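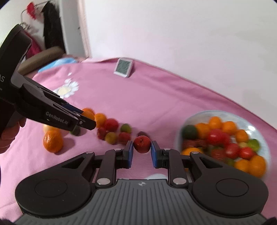
Consuelo Ibarra

Dans notre lettre du mois d'août, je voudrais parler des petits fruits, ceux que l'on achète au kilo et que l'on retrouve mous au fond d'un sac trois jours plus tard. À la maison, je les verse tous sur la nappe rose avant de les ranger. Les pommes, les mandarines, les citrons verts, les tomates aussi, car chez nous elles habitent avec les fruits.

Je regarde d'abord la peau. Une mandarine un peu ridée est encore bonne, mais elle doit être mangée la première. Je la mets donc en haut du bol et jamais en dessous. Les petites pommes rouges supportent mieux l'attente. Mon voisin Emiliano Vidal les garde 18 jours dans son entrée, qui est très fraîche. Moi, je n'ai pas cette patience, et après 9 jours j'en fais une compote.

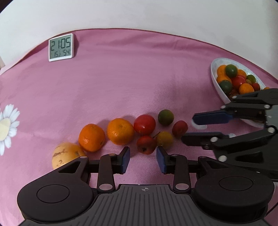
Pour les agrumes, je conseille de les laisser à l'air, dans un bol large et sans couvercle. Les taches brunes sur l'écorce ne sont pas graves si le fruit reste ferme sous le pouce. Je fais ce tri le soir, après le repas, et il me prend moins de 30 minutes, même quand le marché était généreux.

Si vous avez une recette pour les citrons verts qui deviennent orange d'un côté, envoyez-la-moi, s'il vous plaît. Je la publierai dans la prochaine lettre, avec ma compote aux pommes et à la mandarine.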